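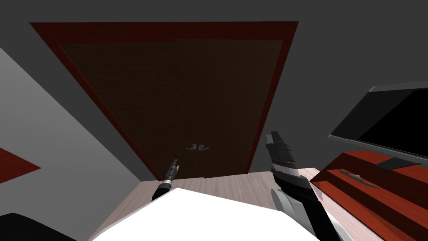
Double door, closed, lever handles (computer render)

Week 6: Prisoners, records and who gets to count

Hi all, notes for Thursday's session, 26 November 2020. I've typed these up a bit faster than usual, so forgive the odd clunky sentence (and do email me if something makes no sense!).

Last week we finished on the right to a fair trial. This week we're moving on to what happens after sentencing, and mainly to the paperwork. I know, paperwork, but stay with me, I think it's the most interesting part of the whole unit.

The case study is Duvden, our made-to-measure prison for the seminar exercises. The register at Duvden lists 1,378 people. The capacity on the books is 200 fewer than that. So before you've read a single complaint you already have a question to put to the prison service, and it comes from their own numbers.

Things I'd like you to look for in the reading pack:

Incommunicado detention. When was the family first told where the person was? Watch for the gap between the arrest date and the first entry in the register.

Access to a lawyer. Was it a lawyer the prisoner chose, or one off an approved list? The Festetgate file is very good on this, especially the second half.

Transfers. In the Trilidmont file there are 14 transfers in February and only 6 have a reason written down. I'd love us to spend a good chunk of the hour on those, so please read them closely.

A word on sources. Monitoring groups often work from phone calls with relatives, and they'll hold back names to protect people. That doesn't make a report weak, but you do need to say in your essay what it rests on. Two reports that both quote the same relative count as one source! I mark people down for this every year and I always feel rotten about it.

For next week, read the Wongsuwan chapter on the Nelson Mandela Rules (skip the appendix, it's very dry) and bring one page on solitary confinement. Dot points are fine.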